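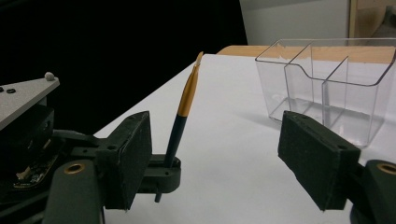

Figure 1. Gripper with open fingers, a paintbrush and the clear two-part organizer.

3.2 The desk-tidying task

We picked desk tidying for the student project after a long argument in January, and I still think it was the right call. The other idea was stacking blocks, and I'd seen enough blocks in the Braltport robotics course to last me a while! Desk tidying sounded like something my own desk could use, and the parts were cheap: one clear organizer, a paintbrush, a pen and a white table to work on. The rule was simple. Pick up the item, carry it over, put it in a compartment, let go, back off. A try counted as a success only if the item stayed in the organizer after the fingers had opened again.

The organizer gave us more to think about than I expected (Figure 1). Clear walls are hard on a vision model, as you mostly get bright edges and whatever happens to be behind them, like the wooden edge of the table. Half our team wanted to swap it for a solid-colored box right away. I voted to keep it, partly out of stubbornness, and partly because the earlier Grotstead class project had used a solid tray and we wanted something a bit different to write about.

All the demonstrations were done by hand. Six of us took turns, and each of us had our own habits, which you can spot in the data pretty quickly once you plot the paths. I come in slow and high. One of my teammates comes in fast and low and somehow never bumps anything. We collected 280 demonstrations in total and kept 186 for training after throwing out the ones with a bumped table, a dropped item or a bad start. I'd have liked to keep more, but our labeling notes from the first sessions were a mess and I didn't trust them.

3.3 Grasping thin objects

Thin things are where the finger pads matter most. A pen or a brush handle gives the pads very little to hold, so a small error in the approach means you close on air, or you catch the item and it swings. We marked a grasp as good when the pads closed fully on the item and it stayed close to upright during the lift. Upright was worth being fussy about, as a tilted pen tends to catch on the rim of a compartment, and then you're pushing the whole organizer along the table (we did this a lot). We tried adding a short pause of nearly 5 frames after closing, an idea borrowed from the Ustau team at last year's student meet, and it made the labels much easier to place. The pause stayed in for every later session, and I'd add it from day one next time.
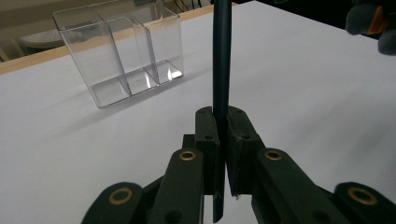 3.4 Training and split

We split the demonstrations by person, so the test set came from hands the model had never learned from. Training ran overnight on the shared lab machine.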